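本数据卡说明“Skurari 开放日液体操作演示集”的来源、内容与使用条件。演示集由 Womura 双臂操作实验室整理,供参观单位、合作院校及内部评测人员查阅。引用或转载前,请先阅读“使用限制”一节。

## 1. 概述

Skurari 是本实验室的双臂操作平台,开放日期间面向来访人员演示桌面液体操作。演示内容为有色液体在透明容器之间的转移,分为倾倒与抽取两类。选择此类任务,是考虑到透明容器的边缘难以稳定检测,液面又随容器姿态不断变化,对感知和控制都有较高要求。演示使用红色液体,便于来访人员在观察区内辨认液面。
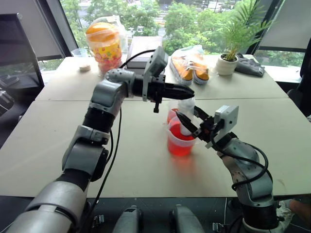
**Mansa Nutsugah**
Womura 双臂操作实验室 数据与文档负责人

本卡由上述负责人编写并维护,版本日期为 2025/4/6。内容如有更正,以仓库主分支为准。

## 2. 演示安排

开放日共接待来访团组 8 个,每组依次听取平台介绍、观看演示并参加提问。演示在日常工作区进行,保留自然采光,未另设遮光围挡。遮阳帘的高度由现场人员调整,各段记录之间的光照条件因此并不一致,使用者在划分训练集与验证集时应予注意。

桌面除任务容器外,还放置了若干与任务无关的日用物品,其位置在不同记录之间有变动。相关物品不参与操作,也不作为标注对象。

## 3. 任务定义

### 3.1 倾倒(`pour`)

一侧夹爪持容器,移至接收容器上方后倾斜。记录自夹爪闭合开始,至容器回到竖直姿态结束。接收容器包括量杯和普通透明杯,允许相邻摆放,以检验目标选择是否正确。

### 3.2 抽取(`draw`)

夹爪夹持透明注射器,将其尖端置入量杯的液体中。该任务的难点在于保持注射器竖直,并避免夹持力使筒身产生侧向偏移。图像中筒身刻度可能被夹爪遮挡,不宜将刻度读数作为唯一的液量依据。 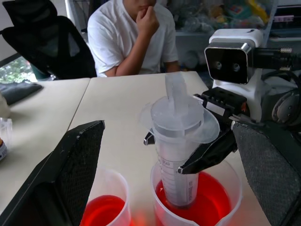 Sarmiento 在提问环节提出,注射器任务如果只报告成功与否,对外单位参考价值有限,应当同时给出尖端入液时的姿态偏差;另外,腕部视角与头部视角的时间对齐方式也应写明,否则两路图像难以联合使用。

实验室采纳上述意见。姿态偏差字段已列入下一版的数据结构;时间对齐方式见第 4 节。

## 4. 数据内容

演示集收录有效记录 21 段,每段包含下列字段:

| 字段 | 说明 |
|---|---|
| `task` | 任务类别,取值为 `pour` 或 `draw` |
| `head_rgb` | 头部视角彩色图像 |
| `wrist_rgb` | 腕部视角彩色图像 |
| `joint_state` | 双臂关节位置与速度 |
| `gripper` | 夹爪开度及指令值 |
| `result` | 人工判定结果 |
| `note` | 现场备注,可为空 |

各路图像以控制器时钟为统一基准,按最近时间戳匹配。匹配间隔超出阈值的帧不作插值,直接标记为缺失。关节数据保持原始采样频率,未经平滑处理。

`result` 由 2 名人员分别判定,意见不一致时由文档负责人复核,复核记录写入 `note`。桌面出现可见滴漏的,一律不得判定为成功,但相应记录予以保留。

目录结构如下:

```
open_day_liquid/
├── pour/
├── draw/
├── calib/
└── CHANGELOG.md
```

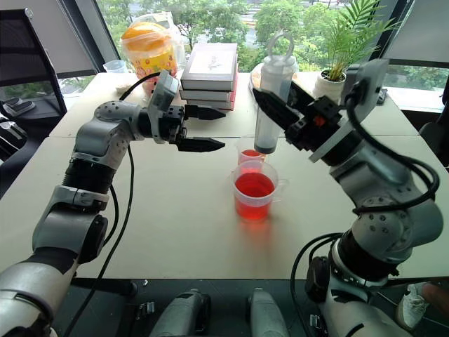 图 3 倾倒任务,右侧夹爪持带环形提手瓶盖的透明瓶

## 5. 已知问题

- 透明容器相互重叠时,后方容器的轮廓标注误差较大。
- 臂侧线缆在部分姿态下进入头部视角,可能遮挡桌面区域。
- 深色液体在瓶底较浅时,与阴影的区分不够可靠。
- 窗外背景随时间变化,不应作为场景识别的依据。
- 部分图像中有人员肢体入镜。

## 6. 现场安全要求

演示期间,来访人员应停留在观察区内,未经许可不得触碰机械臂、线缆及桌面容器。容器的添加与更换须在双臂停止后进行。发生液体洒落时,操作人员应先中止程序,再清理桌面,清理完毕并经现场负责人确认后方可恢复演示。

## 7. 使用限制

本演示集仅限科研、教学与内部评测使用。演示环境与实际工况存在差异,所含记录不得用于证明平台在医疗、制药或食品加工场合的适用性。使用者不得对入镜人员进行身份识别,也不得将图像用于与操作研究无关的宣传。

Prurik 格式的转换脚本另行提供,须经书面申请取得。脚本只转换图像与关节数据,`note` 字段不在转换范围之内。

## 8. 维护与反馈

下一版计划于 9 月发布,主要变更为增加姿态偏差字段,并修订透明容器的轮廓标注规范。如发现标注错误,请在仓库中提交问题单,注明记录编号、字段名称及所用版本。涉及人员影像的撤回请求,请直接提交文档负责人办理,不在公开问题单中讨论。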